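I've had the Kasten wax kit from Soltwood since April, and I'm very fond of it by now, so forgive me if I go on a bit! It cost £45, and for that you get a tin of soft wax, two cloths and a stubby little brush that fits my hand beautifully.

My old pine dresser came from a house clearance in Fadcombe and was terribly dull. Two thin coats brought the grain up a treat – a lovely honey colour, with no stickiness the next morning.
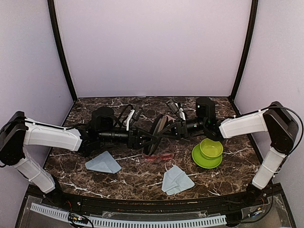 The smell is quite strong, mind you, so open a window. I do wish the lid were easier to get off, too (I've bent a teaspoon on it). Still, I've plenty left, and the bedroom chairs are next.

Muthu Pillai, Bendivton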